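Three weeks with the Viline hand kit

June 21, 2020

So I finally have enough hours on the Viline hands to say something useful about them, and since three of you have emailed me to ask (hi, Paula Grecu, I owe you a reply from way back in November), I'm putting it all in one post.

Quick recap for anyone who doesn't follow the boring parts of this blog. We have a two-armed robot at the workshop, white arms, and for most of its life it had plain two-finger grippers on the ends. Grippers are great. I love grippers. But I've wanted proper hands for ages, and when Conent started selling the Viline kit as a pair, left and right, with the adapter plates included, I nagged until we bought it.

What you get in the box: two hands, two wrist modules, the plates, a bag of screws, the cables, and a printed booklet of 12 pages, of which maybe 3 are any use. The booklet tells you how to bolt the thing on and how to turn it off. In between those two moments you're on your own! The online docs are much better, and I wish they'd just printed the address on the lid.

Mounting took us an afternoon. Tudor Onu did the left one while I did the right one, and he beat me by a mile, mostly because I put my plate on rotated by one hole and had to take the whole lot off again. There's a little notch on the plate that is supposed to line up with a little notch on the wrist. They're the same color as everything around them. Bring a flashlight.

The cables are my first real gripe. They're stiff, and they need a lot of slack or the wrist tugs on them when it turns all the way over. We ended up letting them hang in big loops off the upper arm, and it looks a bit like the robot got dressed in a hurry. It works fine. I did lose half a day to a connector that looked seated and wasn't, so push until it clicks, and then push again.

Calibration is the part I expected to hate and didn't. You run a program, the fingers open and close one at a time, it's very cute, and 15 minutes later you're done. It wants to be done again whenever you've had the power off overnight. Lăcrămioara Văduva, who is on the robot more than I am, has it down to a routine now: start it, go make coffee, come back to a hand that knows where its fingers are.

Now, what can they do? The short version is that they're lovely with anything chunky and fussy with anything small. Cups are easy. I'm talking little short cups, the kind you stack, and the fingers wrap round them so nicely that I watched it way more times than I needed to. Picking one up, putting it down, picking it up with the other hand - all good from the first day. We've got a bin of small bits and pieces in different colors and reaching into that is messier. Sometimes it comes up with what you wanted and sometimes it comes up with a friend as well.

Pegs are where I've spent most of my time. I did 50 tries at getting a peg into a board over two evenings, and I won't pretend they went well at the start. The fingertips are smooth, so a round peg wants to roll when you squeeze it. What helped was slowing the close way down and coming in with the hand nearly flat, low over the board, so the fingers have less distance to travel. I also started parking the other hand up high and out of the way, because I had one very loud crash early on and I don't want another one.
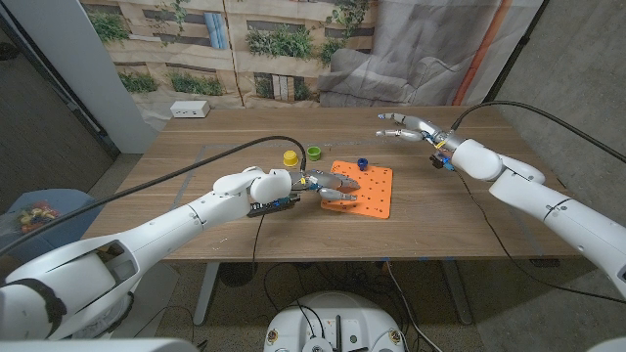
I'd also say spend some time on your table before you blame the hand. I put strips of blue tape down so the board and the cups go back to more or less the same spots, and my numbers got better that same evening without my changing a single setting. Tape is cheap! The hand costs rather more than tape.

Speaking of which, price. I'm not going to print what we paid because Conent gave us a bit off for ordering the pair, but it's a lot, and if all you do is pick up boxes then please keep your gripper and spend the money on something nice. Teodor Lazăr over at Dumitrescu tried the kit before us and sent his back for exactly that reason. He wasn't mad about it, he just didn't need fingers.

Support has been good so far. I wrote to them twice, once about the connector and once about a finger that buzzed when it was holding still. The connector answer came the next morning and was a bit short. The buzzing one took longer but came with a settings file, and the buzz is gone, so I'm happy.

Things I'd change if they asked me: grippier fingertips (they sell a rubber set separately, and it ought to be in the box), softer cables, and some kind of mark on that notch. I've ordered the rubber tips and I'll do the peg thing over again when they get here, same board, same number of tries, so we can compare.

Ataberk Avcı has asked to borrow the robot for his Cullden project next, so the pegs may have to wait a little while. If you own a pair of these and you've found a better way to route the cables, please leave me a comment, with a sketch if you can.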